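Cold water washing: what the label leaves out

Every June the claims come round again. Wash at 60 degrees Fahrenheit, the bottle says, and your clothes come out as clean as they would hot. Faltent printed that on its new liquid this spring, and Kubo followed with a powder that promises savings of up to 130 dollars a year. I would like to see the household that spends enough on hot water for laundry to save that much.

Akihiko Ichikawa, who sent us his meter readings from Grolletby, ran 417 loads over two years, half warm and half cold. His bill did drop, by a good deal less than the bottle suggests. He also found that collars and cuffs needed a second pass often enough to eat into the gain – a detail missing from every advertisement I have read.

White cotton is where I have the most doubts. Body oil doesn't shift easily in cold water, and a T-shirt can look fine at night and dull by the window next morning. Check it flat, in daylight, before you decide the cheap cycle is good enough.
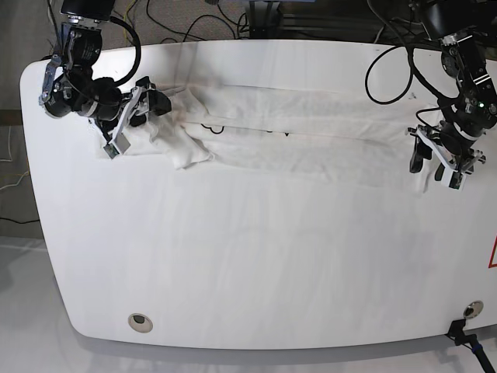 What the testers say

Zutatico's leaflet quotes 2875 satisfied customers. It doesn't say what they washed, how dirty it was or who asked them. I wrote to the company in the spring and got a coupon back.

Cold is fine for dark clothes and anything worn once. For towels, sheets and kitchen cloths I am staying with warm – and with the plain powder I already have.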